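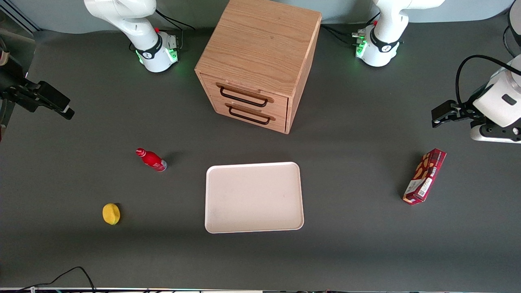 Drondico two-drawer desktop cabinet, light oak

Cube-style storage unit for desks, counters and workbenches. The cabinet has two drawers and a wooden top with visible grain. It stands directly on the work surface and needs no wall fixing. Last revised for the August price list.

Placement
Set the cabinet at the back of the table with the drawers facing the user. Leave clear space in front equal to the full drawer travel plus the depth of a hand. Leave 40 mm behind the cabinet where cables run along the rear of the table. Cables must not be trapped under the base.

Loading
Maximum load per drawer: 4 kg, evenly distributed. Store heavier items in the lower drawer. Packaged snacks, stationery and small hand tools are suitable contents. Open food and liquids are not. Do not open both drawers fully at the same time when the lower one is empty.

Finish and care
Wood grain and tone vary between units and are not grounds for exchange. Dust with a dry cloth. Remove marks with a damp cloth and dry at once. Do not use abrasive pads or solvent cleaners. Avoid direct sunlight; oak darkens with exposure.

Ordering
Supplied assembled. Quantities of 80 or more ship on pallets from the Branero warehouse. Orders received before noon on Wednesday leave the same week. Replacement drawers are sold singly; state upper or lower when ordering. The Puna felt liner is cut to fit either drawer and is sold separately.

Last updated: August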